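Tasunow Campground Extends Evening Fire Hours for Fall

Tasunow Lake Campground will keep its shared fire rings open until 10 p.m. on weekends through the end of October, an hour later than in past years. The change starts Friday.

The campground has 522 sites, and most of them lost their private fire pits after the dry summer two years ago. Campers now cook at the shared rings near the boat ramp, where marshmallows and hot dogs are the usual fare and the line for a seat can be long after dark.
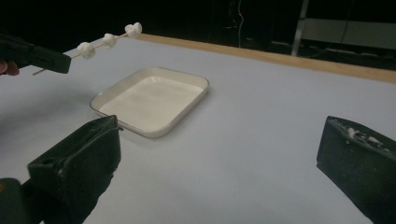 Under the new schedule, each group may use a ring for up to two hours. Sign-up sheets will be posted at the gatehouse at 3 p.m. each day. Firewood must be bought on site or from the Vavine Farm Store on Mutov Road – wood from outside the county is still banned as a precaution against beetles.

The campground is also spending $2,000 on new benches and a gravel path between the rings and the parking lot. Work on the path should be finished before the last weekend of the season.

Smores kits will be sold at the Cai Snack Bar until 9 p.m. Each one has graham crackers, chocolate, marshmallows and skewers. Campers may bring their own food as well, but glass bottles are not allowed near the fires.
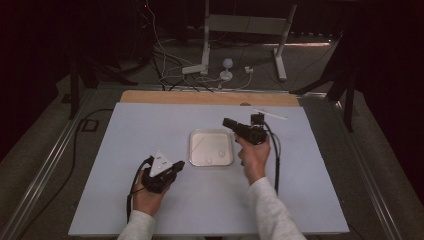 Rates and Reservations

Site fees are unchanged. Loop 17 is closed for drainage repairs and will reopen in May. Weekend sites can be reserved by phone or at the gatehouse.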